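Newsroom > Safety Notices > Tabletop Cells
Last updated: May

Sedora issues field notice on hold fault in Clatura two-arm cells

DRULTSIDE. Sedora has issued a field notice for the Clatura tabletop cell after a fault in the hold function was confirmed at its Drultside test shop. Under the fault, an arm in hold can drop up to 16 mm when the second arm on the same base frame is re-enabled. No injuries have been reported.

The fault was traced to the Tamayo motion controller, firmware branch 5. When the second arm comes out of hold, the controller briefly clears the brake request for both arms. The gap lasts 170 milliseconds. During that time the arm is carried by motor torque alone, and a heavy gripper will sag.

The exposure is highest during shared-table work, when an operator reaches across the table to place or pick up small cabled parts while a gripper is held above the surface. The status light shows hold throughout and gives no warning. 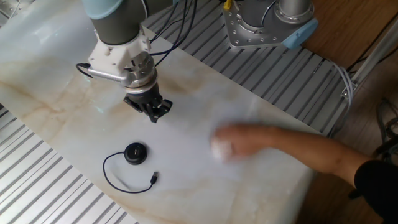

Interim measures

Until the update is installed, Sedora instructs sites to do the following:

- Press the stop button before any hand crosses the table edge. Software hold is not to be used as a safeguard.
- Park both grippers at the raised position between tasks.
- Lock out remote enable on both arms.
- Record any drop, however small, with the controller log attached.

Corrective update

The update separates the brake request into 2 independent channels. It is in final testing at Drultside and will be supplied at no charge to all registered Clatura sites in June. Cells running earlier Tamayo firmware branches are not affected and should not be moved to branch 5 in the meantime.

Sites should quote the controller serial number when contacting Sedora field service.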